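Does a beer taste different if you call it something else? My food and drink project

So for my project this term I wanted to do something on beer, and my tutor said fine as long as there was an actual question in it (fair enough). The question I ended up with was whether people rate the same beer differently depending on what it says on the label. I'd noticed the fridge at our local shop had a "table beer", a "small pale" and a "light farmhouse ale" all next to each other, all nearly the same strength, and I wanted to know if the words were doing any work.

The beer I used was a dark lager from Nostata. I picked a dark one on purpose! People have strong ideas about dark beer before they've even sniffed it. Half my course think anything brown is going to be heavy and taste of burnt toast, and this one really isn't, it's quite crisp and a bit bready.

I got 30 people to take part, all over 18, mostly from my halls and the climbing club. Each person had two small cups. Both cups were the same lager, out of the same bottles, but one card said "Dark lager" and the other said "Winter stout". They gave each cup a mark out of 10 and wrote down any words that came to mind.
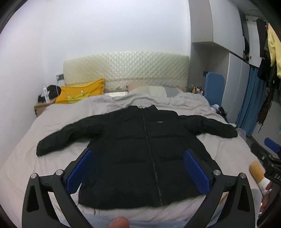
4 min read · 700 words

Getting the cups right took me far longer than the tasting itself. The first lot I bought were thin plastic and you could smell them over the beer, so I swapped to little glass ones from the kitchen shop on Chuang Street and washed the lot by hand. I also had to keep changing which card went on the left, or everybody would have had the "stout" second and I'd never have known if it was the name or just the order.

Anyway, results. The "stout" got more coffee and chocolate words, loads more, and people called it thick. The "lager" got clean, light and (my favourite) "like a posh crust". Same beer! The marks were much closer together than the words were, though. People who said they liked stout gave the stout card a better mark, people who said they didn't gave it a worse one, and it mostly evened out. I was hoping for one big obvious winner and I didn't get it.

I put all the answers into Flitell, the survey tool the department pays for, and then moved them to a spreadsheet when I couldn't get its charts to do what I wanted. The full set of comments came to 518 words or phrases once I'd tidied up the spelling. Sorting those into groups was slow going, and I'm still not sure "autumny" belongs with the spices.

Things I'd change: a third cup with no name on it at all, so there's something to compare the other two with. I'd also do it earlier in the day, as the second group came straight from the curry place and I don't think they could taste much of anything.

I did email the Nurus brewery to ask how they choose names for their beers and whether they test them on people first. I've had no reply so far, but if they get back to me before the April hand-in I'll add it as an appendix. The cards and the blank score sheet are in the shared folder if anyone on the course wants to try it with cider.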